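March — baskets, bench 2, morning

Finally got to the Strebel baskets today. I've been looking forward to this one since the box came in from Kitimcombe, and they are even nicer to handle than I hoped. Two colors so far, the tan-orange and the very dark brown, and I want both for the bread table project. The strands are round and glossy with a lovely bit of spring to them, and the rim is a proper braid you can get your fingers around.

First question was stacking. The walls flare, so one ought to sit down into the other, and the stack ought to stay put when you slide it across a table. Put the tan on top of the dark and had a good look at the weave while I was at it. The floor is woven much tighter than the sides, which is great for crumbs (fewer places for them to go) and a bit less great for washing. Note for the cleaning sheet: soft brush along the rows, never across them.
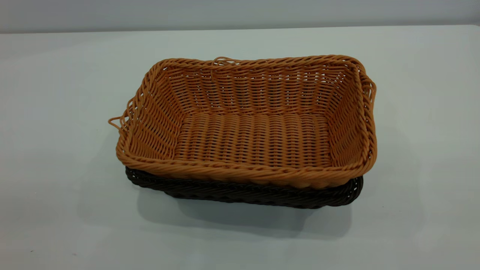
Tan on dark brown. Open weave on the walls, tight weave on the floor.

Now the rim. I love this rim! Most of the cheap ones I've bought over the years had a flat band stapled on, and here it is twisted up like rope and goes all the way around. But there are loose ends, or loops, sticking out of it, and those bother me. A sleeve will catch on one sooner or later, and once a braid starts to pull it keeps pulling. I want to know if they can be tucked back under the next turn or if they need trimming. My plan is to tuck first, with the blunt bodkin from the Nokau kit, and only cut what refuses to go in. 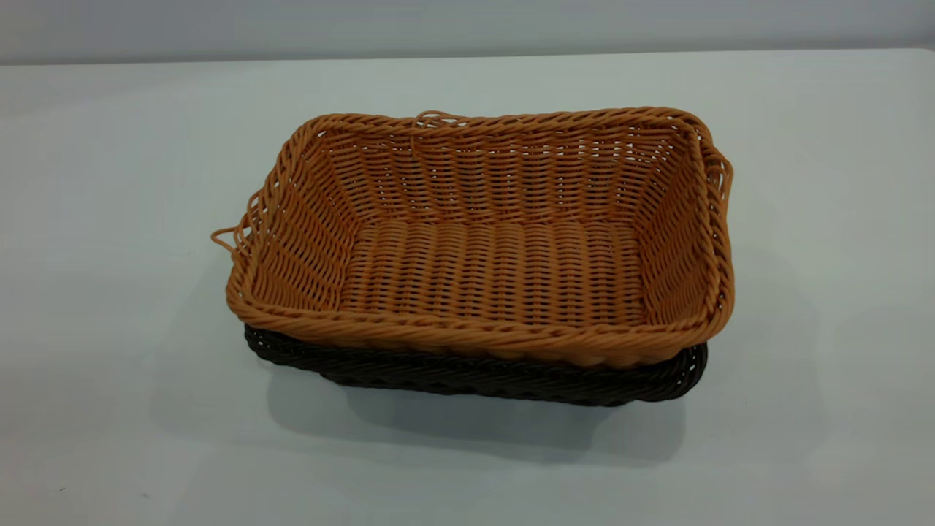 Tùng Đồng read the draft of this over lunch and wrote in the margin that I should leave the scissors in the drawer altogether. Cut ends on plastic strand are sharp, and they work loose faster than a loop does. He would warm the loop with a hair dryer on low, push it under with the bodkin and hold it there till it cools. He also asks why I'm only writing about the top one, when the dark basket deserves the same going-over.

Fair points, both of them. Hair dryer is on the list. The dark one gets its own page, and I'll do the rim first this time so I don't get carried away with the weave again.

Moving on to the corners, my favorite part. On a rectangular basket the corner tells you how patient the weaver was. You have to keep the rows level while the stakes fan out, and if you rush it you get a pinch at the bottom and a gap higher up. I like that these are rounded. A hard corner in this kind of strand would want to kink, and a round one just carries the rows along.

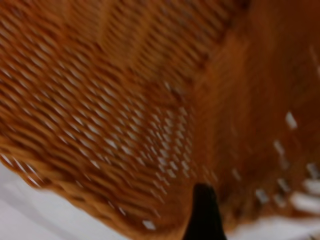

Tan-orange weave up close, with light coming through the gaps.

Tried to sketch the over-and-under from the outside and lost my place twice, then got it by following a single strand with a pencil tip. Cyrill, if you want the sketch for the Pruluvine handout it's in the flat drawer, top folder. Please don't tidy up my arrows, they are meant to be that messy.

One more thing on color. The orange shifts a lot with the light, peachy on the floor and much deeper on the braid, so for matching napkins I'd hold the cloth against the floor of the basket. And we should look at what the table itself does under them. On a pale top every shadow shows, and a woven edge gives you plenty to play with.

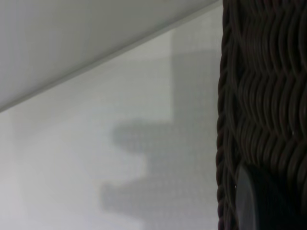
Pale background, soft grey shadow, woven edge at right.

To do:
Ask Strebel for the care leaflet
Bodkin and hair dryer on the tan rim, one loop only, then stop and look
Same check on the dark brown one
Order 4 more if the loops tuck in well, and see if 10 will fit on the low shelf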